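The Sultwood Skittles Legend

The Sultwood skittles legend is a claim that the nine-pin game played in the village of Sultwood was brought there by Flemish weavers in 1719.

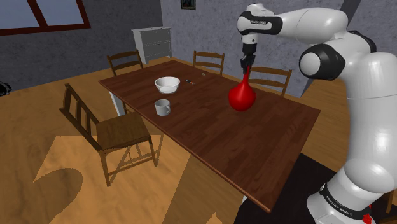 The claim appears on the sign outside the village alley and was repeated in match programmes for many years. Historians of the game now generally reject it.

Origin of the claim

The story in its usual form says that a weaver named Coppens settled in Sultwood in 1719, laid out an alley behind his workshop and taught the local men to play. He is said to have won a match against the neighbouring village of Trinireck by 247 pins, for a stake of two sheep.

No version of the story is known from before the twentieth century. The earliest is a short piece in a parish magazine, printed one September to raise money for a new alley roof. It gives no source. Later writers copied it, and several added details of their own, among them the sheep and a crowd of 1000 at the match.

Evidence

The sports historian Hilde Bakker examined the claim in her study of pub games, The Travelling Pin. She found no Coppens in the parish registers, the rent books or the surviving wills. A family of that name did live in Sultwood, but its first recorded member arrived almost a century after the supposed match and worked as a wheelwright.

Bakker also questioned the score. Under the old Sultwood rules a player threw three balls in each turn, and a side had six players. A lead of 247 would have needed a match far longer than any described in local records.

The playing style offers little support either. Lotte Wuyts, who has written on bowling games in Flanders, notes that the Sultwood ball is thrown so that it bounces once before reaching the pins. She found no Flemish game of the period with such a throw – the nearest matches are all in English counties.

Defence of the legend

Marama Partington, a former captain of the Sultwood side, has argued that the story may preserve a real memory of foreign workers in the village, even if the name and date are wrong. Bakker accepts that weavers passed through the district but says nothing connects them with skittles.

Present use

The sign still carries the date 1719. The Coppens Cup, played for each year between Sultwood and Trinireck, takes its name from the legend. Its programme now describes the weaver as "traditional".

See also: Trinireck rules; Long alley; Nine-pins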